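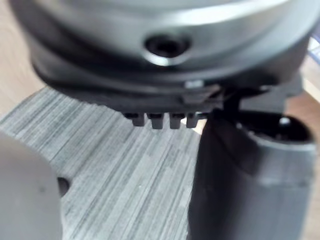

Silver-grey housing with recessed opening; dark rim and prongs underneath.

4. Loading a text and its translation

This section covers adding an older text to Maeng together with one or more translations, and lining them up so they can be read side by side. Before you start, finish the installation in section 2 and create a reader name as described in section 3.

If you only want to look around, open the Skadidwood collection that comes with the program. It holds 3,292 passages, already aligned, and nothing you do in it changes the original copy. To put it back the way it was, choose Library > Skadidwood > Restore.

4.1 Preparing the files

Maeng reads plain text files saved as UTF-8. It does not read word processor files or scanned pages.

1. Save the source text and each translation as a separate file. Do not put a text and its translation in one file with alternating lines. Files laid out that way have to be split first (see 4.6).

2. Leave one blank line between passages. A passage can be a verse, a paragraph, a letter, or whatever unit you plan to quote.

3. Remove page numbers and running heads. Line numbers can stay if they are in square brackets at the start of the line.

4. Keep each passage under 1,000 characters. Longer passages will load, but they are shown in two or more parts, and the parts get the letters a, b and so on after the passage number.

5. Give the files short names without spaces. The file name becomes the working title, which you can change later.

Note: Characters outside the basic set (rare characters, vowel points, older letter forms) are kept as they are. If they show up as empty boxes, the text is fine and the display font is missing them. Go to View > Fonts and pick another one.

4.2 Loading the source text

1. Choose Library > New Text.

2. Select the source file. Maeng shows the first ten passages in the preview pane.

3. Check the preview. If everything runs together as one passage, the blank lines were lost when the file was saved. Click Cancel and go back to 4.1.

4. Set Language and Direction. For vertical texts choose Top to Bottom. The columns will then run right to left.

5. Type the full title and the author as you want them to appear in citations. If the author is unknown, leave the field blank. Do not type "Anonymous" unless that is how the edition gives it.

6. In the Edition field enter the printed edition the file was taken from.

7. Click Load.

Loading takes a few seconds for a short text. For a text of more than 800 passages a progress bar appears at the bottom of the window, and you can keep reading other texts while it runs.

CAUTION: Do not move or rename the source file while the progress bar is showing. The load will stop partway and the incomplete text has to be deleted by hand from the library.

4.3 Adding a translation

1. Open the source text.

2. Choose Text > Add Translation and select the file.

3. Enter the translator's name. This field is required. For translations made by a reading group, enter the name of the group.

4. Under Type, choose one of the following:

Printed. The translation was published and you have typed or copied it from the book.

Working draft. The translation is your own or a colleague's and is still being changed.

Machine. The translation was produced by software. Passages of this type are shown in gray type until someone marks them as read.

5. Click Add.

A text can have up to six translations. Only three are shown at once on a normal screen; use the tabs above the right-hand column to switch.

Note: Machine translations of older texts often get kinship words, titles and polite formulas wrong. A greeting at the head of a letter may come out as an instruction, and one word for a relative may be given three different ways on the same page. Leave the type set to Machine until a reader who knows the source language has been through the passages one at a time. Changing the type on the whole file marks every passage as read, and the gray type goes away for everyone.

4.4 Aligning

Maeng matches passage 1 of the source to passage 1 of the translation and continues down the list. This works when the translator kept the same divisions. Most did not.

1. Choose Text > Align. The two columns open with a thin line joining each pair.

2. Scroll down until you find the first pair that does not match.

3. To join two passages on one side, click the first, hold Shift, click the second, and press J.

4. To split a passage, place the cursor where the break should be and press K.

5. To leave a passage with no partner, click it and press N. Use this for a translator's preface, a verse the translator skipped, or a colophon.

6. Check the next few pairs. One correction near the top often fixes everything for a long way down, so work from the beginning and do not jump ahead.

7. When you reach the end, click Lock Alignment.

You can stop at any time. Unlocked alignments are saved every two minutes and reopen at the last pair you touched.

The sample letters in Skadidwood, translated by Wim Dierckx, are a good place to practice. In letters 4 and 9 the translator moved the closing wishes up to the opening, so both need a split and a join. To try them from the beginning, make a copy of the letters and choose Text > Clear Alignment in the copy.

CAUTION: Joining or splitting passages after other readers have added notes moves those notes to the first passage of the pair. There is no undo for this once the alignment has been locked. If the text already has notes, make a copy first (Library > Duplicate).

4.5 Connecting the dictionary

Clistireo is the dictionary pack for Maeng. It is supplied by Jemance and has to be switched on for each text.

1. Open the text and choose Tools > Dictionary.

2. Tick Clistireo in the list. If it is not there, the pack has not been installed. See section 2.5.

3. Choose the period that best fits the text. The same word can have a very different first meaning in an early text and a late one, and the period decides which is listed first.

4. Click OK, then double-click any word in the source column. The entry opens in the lower pane.

Your own word list is searched before the dictionary. It can hold 200 entries per text. When it is full, the Add button turns gray and old entries have to be removed or moved to the shared list before you can add more.

To add a word, double-click it, type the meaning in the lower pane and press Add. Give the passage number if the meaning applies in one place only.

4.6 If something goes wrong

The translation appears in the source column.
The two files were chosen in the wrong order. Choose Text > Swap. Notes are not affected.

The source and translation alternate in one column.
The file contains both. Choose Tools > Split File, select Every Other Passage, and save the results under two names. Check the last passage of each before loading them.

Passage numbers do not match the printed edition.
Maeng counts from 1 unless told otherwise. Go to Text > Numbering and enter the number of the first passage. Chapter and verse numbers can be entered with a colon between them.

Double-clicking selects half a line.
The text has no spaces between words and Language is set wrong. Correct it under Text > Properties and reopen the text.

A passage is missing from a printed citation list.
Passages marked N in the alignment are left out of two-column printing. Print the source column alone, or attach the passage to its neighbor.

The text opens but cannot be changed.
Another reader has it open in the Align window. The reader name is shown in the bottom left corner. If that person has closed the program and the name is still there, wait five minutes and try again.

Go on to section 5 to add notes and share a text with a reading group.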